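Singers wanted for the Ellham Community Choir

We're opening our doors to new voices, and we'd love yours to be one of them! Altos and basses are especially welcome, but we'll find a spot for anybody who likes to sing. No audition, and you don't need to read music (plenty of us learned by ear, and still do).
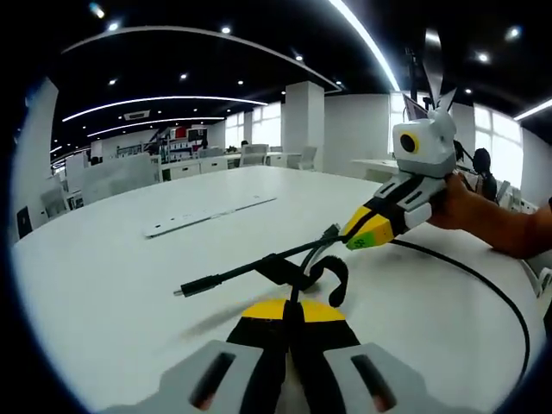

This term's program is a real mix: two Welsh hymns, a sea shanty, and a brand new piece by Yi-chun Kuo, written for us and the Levham Brass. It runs 9 minutes and the ending is gorgeous. Our director, Saoirse Mac Mathúna, teaches each part slowly and is happy to go over the tricky bits as often as you like.

Rehearsals are 90 minutes, with tea at the break. The cost is $100 for the term, half that for students.
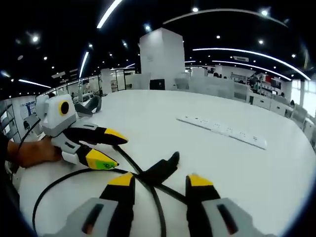
The concert is at Kurnen Hall in late November, and choir members wear black with any splash of colour they fancy. Can't make every rehearsal? Come anyway, just let your section leader know.

To join, leave your name and a phone number with Lai-ching Ho at the Dekker Street library by 22nd November.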